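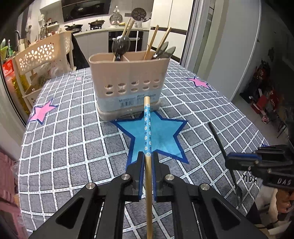 Palillo de madera con funda azul de flores y cubertero beige.

Preguntas frecuentes - Travesía Clundholm-Hernov
Última actualización: 2023-12-16

¿Cuándo se abre el embarque en Clundholm?
El embarque comienza cuatro horas antes de la salida y se cierra 60 minutos antes. La hora asignada figura en la tarjeta de embarque. Los pasajeros que lleguen antes de su turno pueden dejar el equipaje facturado en el mostrador de la terminal.

¿Qué documentación se exige?
Pasaporte con validez mínima de seis meses a contar desde el desembarque. El visado de Alipour se tramita de forma individual y no está incluido en la tarifa. La recepción conserva los pasaportes durante la primera noche y los devuelve antes de la escala de Fallura.

¿Cuántos días dura la travesía?
Son 19 noches, 13 de ellas en navegación. El itinerario de enero invierte el orden de Fallura y Alipour por disponibilidad de atraque; las fechas de inicio y fin no cambian.

¿Las escalas están garantizadas?
No. El capitán puede sustituir, acortar o cancelar una escala por meteorología, estado de la mar o instrucciones de la autoridad portuaria. En caso de cancelación se reembolsan las tasas portuarias y las excursiones contratadas a bordo. Las excursiones contratadas con terceros se reclaman al proveedor.

¿Cómo se desembarca en Fallura?
En lancha auxiliar. El muelle no admite buques del calado del nuestro. Los números de turno se entregan en la cubierta 4 desde las 7:30. Con marejada el servicio puede suspenderse sin aviso previo - en ese caso se informa por megafonía. Los pasajeros con silla de ruedas deben consultar en recepción la víspera, ya que el acceso a la lancha incluye dos escalones.

¿Se cambia la hora a bordo?
Sí. El reloj del buque se ajusta en cuatro ocasiones, siempre a las 2:00. El aviso aparece en el programa diario del día anterior. Los teléfonos conectados a la red del buque no siempre se actualizan; conviene tomar como referencia el reloj de recepción.

¿Qué turnos de cena hay?
Dos: 18:15 y 20:30. El turno se asigna al formalizar la reserva y puede modificarse el primer día si quedan plazas. Las dietas especiales se comunican con una antelación mínima de 30 días.

¿Hay lavandería?
Hay lavadoras de autoservicio en la cubierta 6, de 7:00 a 22:00. El servicio de lavado y planchado se factura por pieza. No se admiten planchas propias en los camarotes.

¿Hay conexión a internet?
Se ofrece por satélite en paquetes de 24 horas o de viaje completo. La velocidad disminuye en el tramo central de la travesía, con interrupciones de unos 19 minutos en los cambios de satélite. Estas interrupciones no generan derecho a reembolso.

¿Qué atención médica se presta?
El centro médico abre mañana y tarde y dispone de guardia permanente. Las consultas se cargan a la cuenta del camarote. El seguro con cobertura de evacuación es obligatorio y la póliza se presenta en el embarque.

¿A quién se dirigen las reclamaciones?
Durante el viaje, a recepción. Después del desembarque, por escrito, a la atención de Delia Manole, departamento de pasaje, con indicación del número de reserva y del camarote.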